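Ivthorpe Hall — Temporary Event Space
Pre-opening inspection checklist, with comments

Inspected by: Tomos Gethin
Accompanied by: Mulugeta Ejigu (for the hirer, Skellitz)
Date: January 16, 2023
Status key: S = satisfactory, A = action needed, N = not checked

1. Access and escape

1.1 Main doors open fully and stay open on their hooks — S
1.2 Rear fire exit opens with one push — A
Comment: Opened on the second push. The lower bolt drags in its keep. Ease the bolt and re-test before opening.
1.3 Escape route clear to the car park — S
1.4 Gangways at least 1,000 mm wide — A
Comment: Satisfactory along the north side. The south gangway narrows to less than this beside the stacked chairs. Chairs to go to the store. Do not restack them in the lobby, as happened in September.
1.5 Exit signs lit — S
1.6 Emergency lighting, short test — S
Comment: Full-duration test not due. Log book seen and signed.

2. Temporary walls and drapes

2.1 Fire certificate held for all fabric — A
Comment: Certificate seen for the main batch. The two spare drops in the store carry no label and are not covered by it. Keep them out of use until the supplier, Zaugg, confirms the treatment.
2.2 Fabric clear of heaters and lamps — S
2.3 Hems clear of the floor in walkways — S
2.4 Top fixings sound — S
Comment: Checked from the tower. One cable tie replaced during the visit.
2.5 Fabric not hung across any exit, call point or extinguisher — A
Comment: The call point by the kitchen hatch can be reached but not seen from the hall. Tie the drape back or put up a sign at head height.

3. Low barriers and partitions

3.1 Stable when pushed at the top rail — S
3.2 No splinters, proud nails or broken slats — A
Comment: One slat loose at the end nearest the kitchen. Refix with a screw. Tape is not accepted.
3.3 Feet do not project into the gangway — S
3.4 Sections joined to each other — S

4. Tables and working areas

4.1 Table legs locked — S
4.2 Tops clean, level and free of sharp edges — S
4.3 Space to stand and work without stepping back into the gangway — S
4.4 Small goods kept in containers — S
4.5 Plastic bags and wrapping kept out of children's reach — N
Comment: To be checked on the day, when the public areas are set out. Hirer to provide one lidded bin for each row.

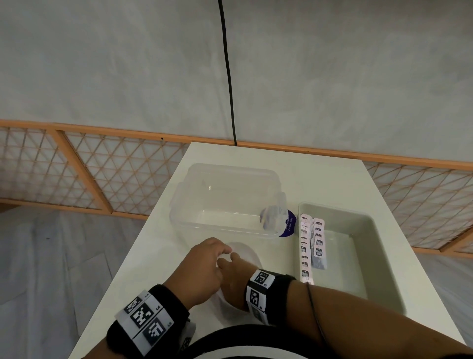
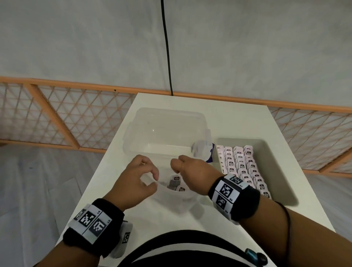

White table with lattice partition and fabric wall behind, both views.

5. Electrical

5.1 Portable appliances tested and labelled — A
Comment: 38 items on the hirer's list. The labels on two extension leads cannot be read. Withdraw both leads or have them tested again.
5.2 Cables routed away from walkways or covered — S
5.3 Hanging cables secured at the top and under no strain — S
Comment: Accepted as installed. Any cable added later must be tied at the top fixing and must not be hung from the fabric.
5.4 No extension lead plugged into another — A
Comment: Found behind the stage. Removed by Mr Ejigu at the time. Check again on the morning of opening.
5.5 Heaters: total load within circuit limit — S
Comment: The two Sumo heaters are rated at 2,000 W each and must stay on separate circuits. Sockets marked with red tape.
5.6 RCD test button trips supply — S

6. Fire equipment

6.1 Extinguishers in place, in date and pins fitted — S
6.2 Fire blanket in kitchen — S
6.3 Call points tested — A
Comment: Lobby and stage tested. Kitchen call point not tested, as the key would not turn. Alarm engineer to attend.
6.4 Sounders heard in all rooms — S
Comment: Faint in the boiler room with the door shut, but audible.

7. Floor and housekeeping

7.1 Floor dry and free of trip hazards — A
Comment: Edge of the entrance mat has curled. Replace it or take it up.
7.2 Waste removed from the hall — S
7.3 Store cupboard shut and locked — S
7.4 First aid box complete — A
Comment: Eyewash out of date. Everything else present.

Summary of actions

There are 10 items marked A. Items 1.2, 1.4, 5.1 and 6.3 must be closed before the public is admitted. The others may be closed on the day, provided each one is signed off in the site log with the time and initials.

Item 4.5 is outstanding and does not count as a pass.

The hirer asked whether the south gangway could be measured from the wall to the table legs — it cannot. The measurement is taken to the table edge, or to the back of any chair in use.

Signed: T. Gethin
Copy to: Skellitz, hall office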